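3.2 Lids, small containers and the work surface

The second group of tasks dealt with small containers that have an attached lid. We chose them after a survey of 103 households in June, in which people were asked what they kept in boxes smaller than a hand. Common answers were earplugs, erasers, cosmetic sponges and spare buttons. Most of these items are light, and many are soft, so they change shape when they are picked up and may catch on the rim of the box.

Each trial used one container and one item. Participants worked at a table and were free to choose how they approached the container. No time limit was set. Following Castellanos, we scored a trial as complete only if the item cleared the rim and the container stayed upright. A container that slid across the surface but did not tip was still counted as complete, and the sliding was noted separately.

The surface mattered more than we expected. In pilot work at the Clusivau site, pale containers on bare wood were easy to find in the recordings, but the grain made small shifts in position hard to judge. We therefore covered the table with white paper for the main study. This made pink and other colored items stand out, although white containers had to be located mainly by their lids and shadows. The full set came to 1,460 trials, coded by Dexter Oyelaran and a second reader.
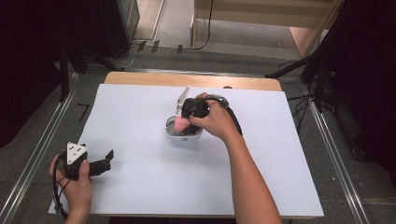

Figure 7. Soft pink item and white plastic container with its hinged lid open, on the paper-covered table.

Open lids caused most of the disagreements between readers. When a lid stood upright behind the container, contact with it was hard to tell apart from contact with the rear rim. We merged the two codes for the analysis in Section 4.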